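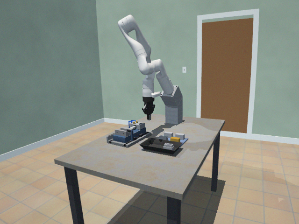 How much fabric do I need for the Ornevine quilt along?

For the lap size you need 3 yards of background and 9 fat quarters for the leaves and flowers. The bed size is a different animal, and its full list is on the first page of the pattern. Backing and binding are listed separately at the bottom, where people tend to miss them, so please read to the bottom.

Do I have to use the same fabrics you did?

No. My version is in muddy greens and one shade of mustard that my family has been very polite about. Use what you like. The only thing I'd ask is that your background and your vines don't match too closely in value. Take a black and white photo of them side by side on your phone, and if you can't tell which is which, neither will anyone looking at the bed.

What are the Drodora and Cotville blocks?

Ornevine is made of two blocks that take turns. Drodora is the flower, with the curved petals. Cotville is the leafy one made of half-square triangles. Drodora looks hard and is fairly forgiving. Cotville looks like something you could sew in your sleep, and it has the most seams meeting in one spot, so sew it awake.

Can I swap the curves for straight seams?

You can, and there's a straight-petal version on the last page of the pattern. It comes out looking a bit more like a pinwheel than a flower. I made one test block that way and liked it more than I'd planned to, which was annoying after drafting all those curves.

Should I prewash?

I don't, except for reds and anything dark that I bought on sale and can't remember where. If you prewash one fabric, prewash them all, and starch them before cutting. Limp fabric and curved templates are a bad pairing.

My curved seams pucker. What am I doing wrong?

Usually it's one of these:

Too few pins. I use three per curve: one at the center, one at each end. If that isn't working, use more. Pins are cheap.

The wrong piece on top. Put the concave piece (the one that looks like a bite was taken out of it) on top, so you can ease the extra fullness with your fingers as you go.

Speed. If your machine has a slow setting, this is what it was waiting for.

Pulling. Let the feed dogs do the moving. You steer.

A small pucker near the outer edge will often press out with steam. A pucker in the dead center of a petal will be there when your grandchildren inherit the quilt, so I'd unpick that one.

What seam allowance are you using?

A scant quarter inch throughout, including the curves. The templates already include it. Please don't add another one. I get a message like this every single time, and it always begins with "my blocks are huge."

How big should the blocks be before I trim?

Cotville should come out at nearly 9 inches and gets trimmed to 8 1/2, so it finishes at 8 inches in the quilt. Drodora has less room for error and should be 8 1/2 inches when you're done piecing. If it's an eighth of an inch small, go ahead and use it. Pin it to its neighbor and let the neighbor do some compromising.

I printed the templates and they don't match the size in the pattern.

Your printer has helpfully shrunk them. Set the scale to 100 percent or "actual size," and turn off anything that says "fit to page." Then measure the one-inch square in the corner of the template sheet before you cut. Measuring it after you cut is also educational, but more expensive.

Can I cut several layers at once?

For the straight pieces, up to four layers is fine with a fresh blade. For the petals I'd stick to two. The bottom layer likes to wander, and you won't notice until you try to sew it to something.

Do you press seams open or to the side?

To the side for Drodora, toward the background. For Cotville, I press open at the center, where all those points pile up, and to the side everywhere else. If you've been pressing everything to one side for years and you're happy, carry on. I'm not going to come over and check.

What is the Weidemann border, and can I skip it?

It's the pieced border in the bed size, made from 41 small triangles on each long side. The extra one is on purpose, and it's what makes the corners turn properly. You can certainly skip it. A plain border cut to the same width fits without any other changes, and the quilt will be finished a good deal sooner. The testers who skipped it reported no regrets. The testers who made it reported that everyone should have to.

When do the new steps go up?

Saturday mornings, starting in January. There's no fixed end date because I know what happens to my sewing time in February. Each step stays up afterward, so you can start whenever you like.

I'm already behind. Should I give up?

Being behind is the normal condition of a quilt along. There's no roll call. Plenty of people save all the steps and sew the whole thing in the summer - or in some other year. My own Christmas table runner has now been in progress through several Christmases.

How do you suggest quilting it?

I did a loose meander in the background and left the petals alone so they'd puff a little. Straight lines on the diagonal look good too and are easier on a home machine. If you're sending it to a longarm quilter, mention the seam bulk at the center of the Cotville blocks. They'll want to know before the needle finds out.

What batting did you use?

An 80/20 cotton blend, low loft. Wool is lovely if you want the flowers to stand up more. I'd stay away from anything very thick, as the leaves start to disappear.

Can I sell a quilt made from the pattern?

Yes, sell the quilt and charge properly for it. A line saying it's the Ornevine pattern is appreciated. Please don't sell, photocopy, or email the pattern itself, even to your very nice sister.

I found a mistake in the pattern.

I believe you. Check the corrections list first, in case someone beat you to it, and if it isn't there, send me the page and the step. Photos help. So does waiting until you've measured that one-inch square.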